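Plastic gear

A plastic gear is a toothed wheel made from a polymer instead of metal. Plastic gears are used in printers, kitchen appliances, toys, clocks, window blinds, car mirrors and many kinds of light machinery. They are cheap to make in large numbers, run quietly and can often work without oil or grease. Their main limits are strength and heat.

Materials

The two most common materials are nylon and acetal. Nylon is tough and copes well with shock, but it takes up moisture from the air and swells slightly, so the teeth need a little extra clearance. Acetal keeps its size better and is preferred where the teeth must mesh closely. Polyurethane and reinforced grades, filled with glass or carbon fibre, are used for softer and harder duties respectively.

Colour is usually a matter of choice. Makers add pigment to tell one size or grade from another -- the Plestix catalogue, for instance, gives each tooth size its own colour -- and there is no general standard.

Manufacture

Most plastic gears are injection moulded. The melted polymer is forced into a steel mould, cooled and pushed out as a finished part. Plastic shrinks as it cools, so the mould cavity is cut larger than the gear. Small runs and spare parts may be cut from solid bar or printed in layers. The workshop firm Zandosico began by cutting replacement gears for sewing machines and moved to moulding when orders passed 1420 a month.

Parts of the gear

The teeth stand around the rim. Inside them is the web, a flat disc that may be solid, ribbed or pierced to save material. The hub is the thicker part at the centre, and the hole through it, called the bore, takes the shaft. A raised ring around the hub stiffens the web and can act as a spacer against the next part.

Fine teeth give smooth motion and small steps of movement. Coarse teeth carry more load. Two gears will run together properly only if their teeth are of the same size and pressure angle.

Mounting

A gear may be pressed on to its shaft, held with a screw or key, or left free to turn on a fixed peg. On test benches and in teaching sets the peg or shaft holder is often fixed to a length of grooved aluminium extrusion, which lets it be moved along and clamped at a new centre distance.

A blue gear with fine teeth, a raised inner ring and a small central hole, held over a grooved aluminium rail:

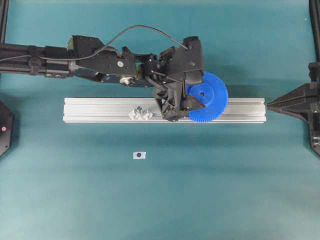 Wear and failure

Teeth wear fastest when dust or grit gets between them. Heat softens the plastic and lets the teeth bend, and a sudden jam can strip several at once. Cracks often start at the bore, where a tight press fit keeps the hub under constant strain. In a repair survey by Chinyere Okeke and Garba Akande covering 311 failed gears, cracked hubs were more common than broken teeth.

See also

Gear train
Injection moulding
Rack and pinion
Spur gear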